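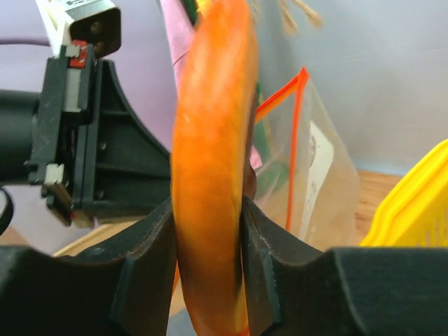

How many streaming services do I need?

Fewer than you're paying for, I'd bet! I had five going at once last August and was watching maybe two of them. My rule now is one main service plus one that rotates, and I swap the rotating one whenever I finish whatever show I signed up for. It's a bit like holding one long orange thing upright between two black fingertips - you can keep a good grip on one, but try grabbing a whole armful and see how that goes.

Will I lose my watchlist if I cancel?

Usually not right away. Lillholm kept mine for 12 months, and when I came back everything was still there (including a baking show I'd be happy to forget). Kinditz wiped mine after 36 days, so take a quick screenshot of your list before you hit cancel.

Is the plan with ads worth it?

For me, yes. I pay $11 a month for Tunstall with ads and I mostly use the breaks to refill my drink. If you watch a lot of movies you may hate it, though - they cut in at the worst moments.
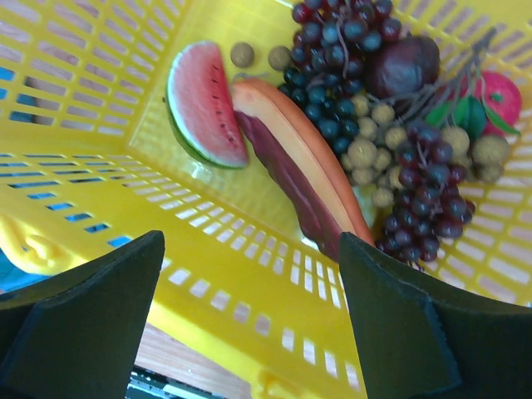
Watermelon and friends in the yellow basket.

Can I share an account with my sister across town?

Depends on the service. Drakwood lets you add one extra home for a fee, and Kinditz asks you to confirm your address every so often. Read the household page before you hand over your password, and please don't use the same one you use for your email!

Why does my show keep stopping to load?

Try restarting the router first, then the TV. If that doesn't do it, drop the picture quality down one step and see if it settles. My old TV also needed an app update that it never told me about, so check for that too.

Who helps you with these answers?

Salvador Leitão sent in the fix for the frozen sign-in screen on Drakwood (hold the back button, then sign in again with the code) and I've used it twice myself. Got a question I missed? Leave it in the comments and I'll add it next time I update the page.

Last updated 12th February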